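Cahier d'atelier, janvier
Poste 2, tâches de bureau et petit entretien

9 h 10. Reprise de la liste. Il reste quatre tâches ouvertes : agrafage, rangement de dossiers, pliage de torchons, remontage de glissières. Les torchons sont mis de côté, le lot livré est trop raide, il faut le laver avant.

Rappel pour ceux qui reprennent le cahier : la question posée par Oltalier est simple. Est-ce qu'un bras double du commerce, avec une politique apprise sur nos démonstrations, peut faire une corvée courante du début à la fin, sans qu'on remette la pièce en place entre deux étapes ? On note réussi seulement si personne ne touche à rien. Une reprise à la main, même pour redresser un dossier, compte comme un échec.

9 h 40. Rangement de dossiers, bras Akus. 26 essais depuis hier après-midi, chemises souples dans une boîte de classement. Résultat médiocre. La prise sur la tranche est correcte, la descente aussi tant que la boîte est à moitié vide. Dès qu'elle est bien remplie, le bras pousse la chemise contre les autres et la plie. Un humain écarte les voisines avec le dos des doigts sans y penser. La pince n'a pas de dos des doigts. Essayé d'incliner le poignet pour ouvrir un passage : ça marche trois fois de suite, puis la boîte se met à glisser. On pourrait la bloquer avec un patin antidérapant mais alors ce n'est plus la même tâche, à discuter.

Temps moyen quand ça réussit : trop long de toute façon. Je note quand même les durées dans le tableau commun, colonne F.

10 h 30. Agrafage. Rien de neuf. Le bras sait appuyer, il sait moins bien aligner deux feuilles. On retombe sur le problème du papier, comme en décembre. Laissé tel quel.

11 h 15. Appel avec Grabner pour les doigts de rechange. Délai annoncé de 2 semaines pour la version fine. La version actuelle est trop large pour entrer dans un profilé, on le savait en la commandant. Demandé un devis pour un jeu avec embout silicone. Penser à leur renvoyer le plan coté, celui qu'ils ont est l'ancien.

13 h 50. Point sur les données. 181 démonstrations exploitables au total sur les tâches à deux mains, objectif fixé par Oltalier : 350. À ce rythme on y est à la fin du mois prochain si on ne rejette pas trop. Motif de rejet le plus fréquent : perte du marqueur du poignet droit quand l'avant-bras tourne vers l'intérieur. Ensuite viennent les câbles qui se prennent dans le bord du plateau. À faire : gaine souple, et une bride au coude.

Sarkport a mis à jour l'outil d'annotation, les repères de début et de fin se décalent maintenant d'une image à l'export. Vérifié sur trois fichiers, même décalage. Signalé. En attendant, ne pas réexporter les anciennes séries.

14 h 35. Travail sur les pièces longues.
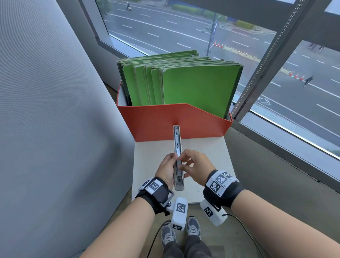 Pour les mécanismes étroits, je ne vois pas de machine prête à prendre le relais cette année. La difficulté vient surtout de la main qui ne bouge presque pas. Main gauche fermée sur la barre, assez bas, barre tenue debout au-dessus du plateau ; pouce et doigts de la main droite sur un petit élément dans la gorge du profilé. La gauche a l'air passive, mais en faisant le geste on sent qu'elle corrige tout le temps, quelques degrés dans un sens ou dans l'autre selon ce que la droite rencontre. Nos deux bras, eux, ne se parlent pas à cette vitesse. Quand le bras droit force, le gauche tient bon et la pièce tourne dans la pince.

Autre point, le retour tactile. Dans la gorge on ne voit plus grand-chose, les doigts cachent la zone utile. À la main on finit au toucher. Les suivis de poignet donnent bien la position du poignet, ils ne disent rien de l'effort au bout du pouce. On apprend donc à la politique une trajectoire sans la raison de la trajectoire. Option déjà évoquée : gant fin avec capteurs de pression sous le pouce et l'index. Inconvénient, on perd en finesse sur les petites pièces, j'ai essayé le modèle de prêt et je laisse tomber des choses que je ne laisse jamais tomber.

15 h 45. Essai rapide côté robot, glissière seule, bridée dans l'étau. Avec la pièce fixe, l'Akus arrive à pousser le petit élément jusqu'en butée, sept fois sur dix. Sans étau, zéro. Pour un atelier qui a des gabarits partout, c'est donc envisageable. Pour un bureau ou une cuisine, non.

16 h 20. Avis provisoire à mettre dans la note du mois : transport et dépose d'objets rigides, oui, avec de la place autour. Insertion dans du souple ou du serré, non. Tout ce qui demande deux mains dont une qui s'adapte, non plus.

À faire demain
Laver les torchons
Gaine et bride pour le câble droit
Plan coté à Grabner
Relancer Sarkport sur le décalage
Refaire dix essais de rangement avec la boîte remplie aux deux tiers, même position de départ, patin et sans patin

Batterie du suivi gauche à surveiller, 20 % à la fin de la série.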